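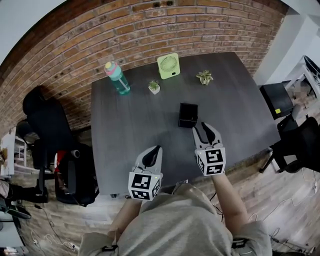
Evie Tapley has a gripper in each hand, and she's been moving things across the same gray table since breakfast. A little black box goes here, then there, then back again. She'd like to get to 1000 of these before the week is out, and so far she has 239.

We're at Cilent, up a flight of stairs in Flumbridge, where a small crew is teaching a computer to pick up after people. It learns by example, a bit the way my kids learned to load the dishwasher (slowly, and with a lot of sighing from the adults), so somebody has to do the job over and over while the tools keep a record of every reach and squeeze.

"The first day I went much too fast," Evie told me. "Dean watched it back and said it looked like I was swatting flies!"

Dean Parsons sorts through the recordings every evening, and he's a tough grader. Of the 124 from Monday he threw out plenty, mostly for dithering. A person who stops to think in midair is teaching the machine to stop in midair too, and he'd prefer it didn't. 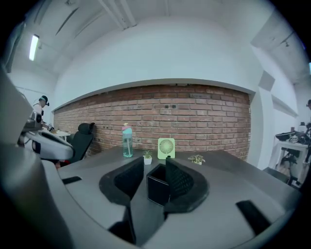
The black box between the fingers, with the bottle, the plants and the green fan still on the table.

The clutter matters, by the way. Dean wants plants and fans and water bottles in the background, the ordinary stuff of a shared table, so the system won't be thrown when it meets them in somebody's house.

I got to try it myself, and oh, it's harder than it looks! Your own fingers know so much, and suddenly you have 2 stiff ones per hand and have to plan ahead. Evie was very kind about my attempts. Dean didn't keep any of them.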